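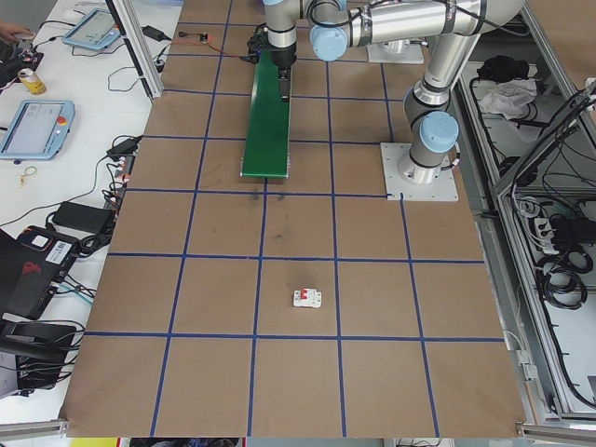
로봇 소프트웨어의 좌표계 관리, 더 미룰 일이 아니다

2018년 2월 1일 목요일

산업용 로봇을 도입하는 중소 제조사가 늘면서 비전과 그리퍼에 대한 관심도 높아졌다. 견적서에는 카메라 해상도와 가반하중이 빠짐없이 적힌다. 그러나 현장에서 일정을 가장 많이 잡아먹는 것은 좌표계다. 필자는 Suver에서 픽앤플레이스 소프트웨어를 만들면서 이 문제를 계속 겪었고, 이제는 좌표계 관리를 별도의 개발 항목으로 잡아야 한다고 본다.

컨베이어에서 부품을 집어 작업대에 내려놓는 작업을 생각해 보자. 로봇 베이스, 공구 끝점, 카메라, 벨트, 작업대까지 좌표계가 최소 다섯 개 필요하다. 각 변환값은 서로 다른 사람이 서로 다른 날에 측정하고, 저장되는 곳도 제각각이다. 어떤 값은 티치 펜던트에, 어떤 값은 설정 파일에, 어떤 값은 담당자의 노트북에 남는다. 작업이 틀어지면 인식 모델부터 의심하지만 원인은 오래된 변환값인 경우가 많다.

Sikville 시험장에서 한 달 동안 기록한 파지 실패는 166건이었다. 그중 인식 오류로 분류할 수 있는 것은 29건에 그쳤다. 나머지는 대부분 보정값 불일치와 벨트 위치 추정 지연에서 나왔다. 그런데도 그 기간 개발 인력의 대부분은 인식 모델 재학습에 매달려 있었다. 순서가 잘못된 것이다.

작업대에 테이프로 격자를 붙이는 방식을 구식이라고 여기는 사람도 있다. 필자는 생각이 다르다. 격자가 있으면 계획기가 출력한 목표점과 그리퍼가 내려온 지점을 사람이 눈으로 바로 비교할 수 있다. 시각화 도구 안에서는 모든 좌표가 서로 맞아 보이기 때문에, 도구 밖에 기준이 하나는 있어야 한다.
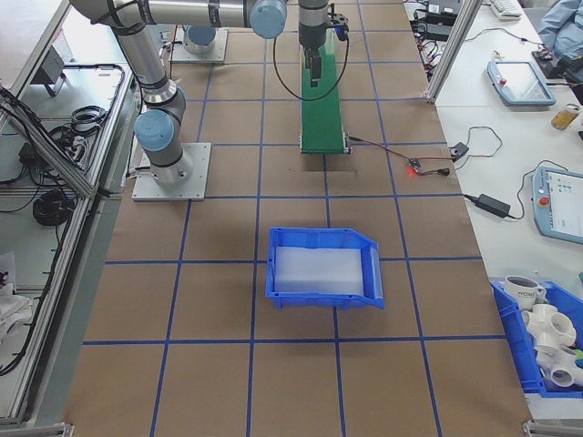 파란 테이프로 격자를 나눈 작업대. 그리퍼가 컨베이어 쪽을 향해 있고 앞쪽에 파란 보관함이 놓여 있다.

보관함처럼 벽이 있는 용기가 들어오면 문제는 더 까다로워진다. 평면에서는 높이 오차가 몇 밀리미터 있어도 넘어가지만 용기 안에서는 그리퍼가 벽에 닿는다. 흔한 대응은 충돌 여유를 키우는 것인데, 여유를 키우면 계획기가 경로를 찾지 못하거나 팔이 멀리 돌아간다. 보정이 부정확한 대가를 사이클 타임으로 치르는 셈이다.

해법은 새롭지 않다. 변환값을 코드와 같은 저장소에 두고, 측정 일시와 측정 방법을 함께 기록하면 된다. 시작할 때 기준점을 몇 군데 짚어 허용치를 넘으면 작업을 막는 검사도 필요하다. 우리는 Zieliński라는 사내 도구에 이 검사를 넣었고, 기준점 17개를 모두 확인하는 데 28초가 걸린다. 하루 한 번이면 부담이 되지 않는다.

반론도 있다. 학습 기반 제어가 발전하면 명시적 보정이 필요 없어진다는 주장이다. 카메라를 보면서 움직임을 계속 고치는 방식은 실제로 오차에 강하다. 다만 여러 장비가 한 셀에서 움직이고 안전 구역까지 설정해야 하는 현장에서는 여전히 공통 좌표가 있어야 한다. 학습 모델의 실패를 분석할 때도 마찬가지다.

4월에 시작하는 Zuvier 과제에서는 좌표계 검증을 납품 항목에 넣었다. 발주처가 견적서에서 이 항목을 먼저 묻기 시작하면 공급사도 따라올 것이다. 우선은 변환값마다 마지막 측정일을 적어 두는 것부터 요구하면 된다.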